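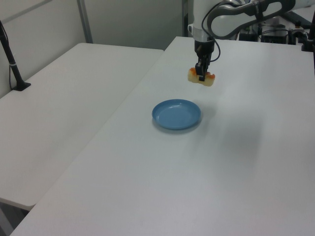
Serving a sponge slice without breaking it

Filed under: Baking basics / Cutting and plating

A soft sponge is easy to spoil in the last minute. The crumb tears, the edge comes away on the knife, or the slice lands on its side. The method below suits a plain sponge baked in a tin and cut into fingers or rectangles.

Let the cake cool fully. Two hours on a rack is enough for most tins, longer in a warm kitchen. If you are in a hurry, put it in the fridge for the last part.

Use a long serrated knife and wipe it with a damp cloth between cuts. Saw gently and let the teeth do the work. Trim the outer edges first, then mark the slices lightly on top before cutting down. A slice weighing some 100 g holds together well. Much thinner than that and it will bend when lifted.

Put the plate down close to the cake before you pick anything up. A shallow plate with a slightly raised rim is easiest, and a plain colour such as light blue shows off a pale sponge. Deep bowls are awkward, as your hand or the tongs will catch the side.

Lift firm slices with narrow tongs, gripping at the middle so that both ends stick out evenly. Close the tongs only until the slice stops slipping. If it sags at the ends, put it back and slide a palette knife underneath instead.

Carry it low over the table. Lower it until the base touches the plate, then open the tongs and draw them straight up. Brush stray crumbs off the rim with a dry pastry brush.

Iced slices need the palette knife every time.

Related
Lining a square tin
Why did my sponge sink?
The Draserby lemon traybake
Storing cut cake overnight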